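Where do I send photos and recordings of a hall that has been pulled down?

Posted by Henrike Kramer

Hello all, and I hope this is the right board for it. I grew up in Moldale, three streets from the old Curkach Theatre, and when the theatre came down after the flood I ended up with a good deal of material that I would hate to see go in the bin when I go myself. There are 276 photographs, mostly colour prints, some slides, and a cassette of my uncle talking about how the plaster ceiling was made. He worked on it as an apprentice and he does ramble, but he is very good on the moulds.

What I'd like to know is whether a local archive would want all of it or only the best, and whether I should scan everything first. My nephew says scan at 300 dpi and be done with it. I also don't know who took some of the photos, and I'm a bit worried about that part. Any advice gratefully received!
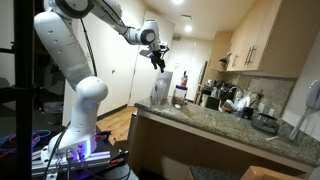 Moldale Neighbours' Newsletter, No. 186, p. 4

Posted by Marlene Eichhorn

Hello Henrike, what a lovely lot of things to have kept. I catalogued donations at the Turcotte Local History Room for a good many years before I retired, so I'll tell you how we would have gone about it, and you can take whatever is useful to you.

Please don't sort out the "best" ones yourself. People nearly always keep the grand front view and throw out the blurry one of the ticket booth, and then it's the ticket booth that somebody writes in to ask for (we had eleven pictures of our own town hall clock and not a single one of the cloakroom, which I am still cross about). Ring the archive first, tell them how many prints and slides there are, and let them choose. They'll send you a deed of gift to sign, and there is usually a line on it where you can put "photographer unknown". That's perfectly ordinary and shouldn't put you off.

As for scanning, 300 is fine for the prints but much too low for slides, so I would leave those to the archive. The cassette is the thing I'd hurry along. Don't keep playing it to see if it's all right - have it copied once, properly, and ask them to keep the whole recording, rambling and all.

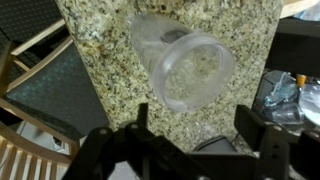
Labelling is where most people come unstuck, so do give yourself a long afternoon for it. Use a soft pencil on the back, near the edge, and write down the street, the year if you have it, and who is standing there. Never use ballpoint, and no sticky notes either, as the glue stays behind. If you work in the kitchen as I always did, clear a good stretch of bench first and move the drinks right off it, because a plastic cup tipped over on its side on a granite benchtop is nothing at all until there is a row of colour prints next to it. I lost four of my own mother's that way and I still think about them. Number each print to match a list, in the same order you found them, even if the order looks silly to you.

Do let us know how you get on, and if your uncle says anything about who supplied the plaster I would dearly love to hear it.

Posted by holtari_374

just put them on a usb stick and drop it at the library, thats what we did with dads stuff from the Holtari grandstand. took ten minutes. they did ask for names and dates later and we couldnt remember half of them so maybe write those down

Posted by Henrike Kramer

Thank you both so much. I've rung the archive and they want to see the lot, slides included, some time in November. Pencil bought! Marlene, the plaster came by rail, he says, but he can't call the firm's name to mind. I'll ask him again at lunch.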